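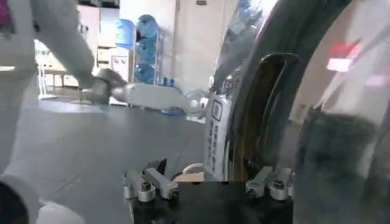
Finger mounts and screw heads along the top edge of the palm.

Current sense amplifier output reads high under switching load
Posted Friday by Amber Greenwood, Fluno Applications Forum

AmberGreenwood wrote:
We are evaluating the Minda current sense amplifier on our own circuit board and request guidance from other users. The amplifier is placed on the high side of a step-down converter operating at 300 kHz. At full load the calculated output is 2000 mV. The measured output is 2085 mV. With the converter disabled and a bench supply driving the same load through the same shunt, the reading returns to the calculated value within the tolerance of our meter.

The board was allowed to warm up for 30 minutes before each measurement. The supply pin is decoupled with a ceramic capacitor placed next to the package. No filter is fitted at the inputs. Please advise whether an input filter is recommended for this application and whether the error can be removed by calibration.

shuntwright wrote:
The result you describe is consistent with poor routing of the sense traces. Please confirm whether they leave from the inner edges of the shunt pads or are taken from the copper pour. If they are taken from the pour, part of the copper resistance is included in the measurement and the output will read high. I would correct this before fitting any additional components.

AmberGreenwood wrote:
The traces leave from the inner edges of the pads and are routed as a pair to the amplifier. They pass under the inductor for a short distance on the second layer. There is a ground plane between the inductor and the traces.

Tolvan_R wrote:
I must respectfully disagree with shuntwright. A routing error of the kind described would also be present with the bench supply, as the load current and the shunt are the same. The error appears only while the converter is switching. Ripple on the common-mode voltage is being converted into an offset at the amplifier output. A small resistor in series with each input and a capacitor between the inputs should be fitted. The resistors must be matched, and their value must remain low compared with the input resistance of the amplifier, or a gain error will be introduced.

shuntwright wrote:
I accept the point regarding the bench supply. However, the amount of ripple has not been reported, and I do not consider it good practice to prescribe a filter before the input has been examined with an oscilloscope. The path under the inductor should also be reviewed. A ground plane reduces coupling from the magnetic field but does not remove it, particularly where the plane is interrupted by vias.

Moderator_Pirkberg wrote:
Members are asked to attach a schematic and a section of the layout when requesting design assistance. Measurements should be made with the short ground spring of the probe. The long ground lead is not acceptable for work at the input pins.

AmberGreenwood wrote:
The layout section has been submitted to the moderator, as our policy does not permit open publication. The measurement was repeated with the ground spring. Sharp spikes are present at the inputs on each switching edge. Between the edges the differential signal is as calculated.

The filter proposed by Tolvan_R was then fitted. The output is now steady and agrees with the calculated value at full load. At light load a small positive error remains. It is within our limits.

Tolvan_R wrote:
Thank you for reporting the result. The remaining error at light load may be input offset and can be handled in calibration. The original error should not have been calibrated out. It would have varied with input voltage and with the speed of the switching edges.

shuntwright wrote:
I am satisfied that the filter is effective. I maintain that the traces should be moved away from the inductor in the next revision. A filter which hides a coupling problem on one board may be insufficient on the next, especially if the inductor supplier is changed.

AmberGreenwood wrote:
Both recommendations have been entered in our revision list. The traces will be moved and the filter pads will be retained.

Moderator_Pirkberg wrote:
This topic is marked as answered. It remains open for comments.

Comments

macsuibhne_lab: We observed the same behavior at Mac Suibhne on a similar board. Our filter capacitor had to be moved closer to the amplifier pins before it had any useful effect.

r.ostler: Could the value of the series resistors be stated?

Tolvan_R: Please refer to the input resistance given in the data sheet for your gain version. The value is not the same for all versions.

kelvinpad: I would still check the pads first.

Contact the forum office | Copyright Fluno. All rights reserved. | Back to top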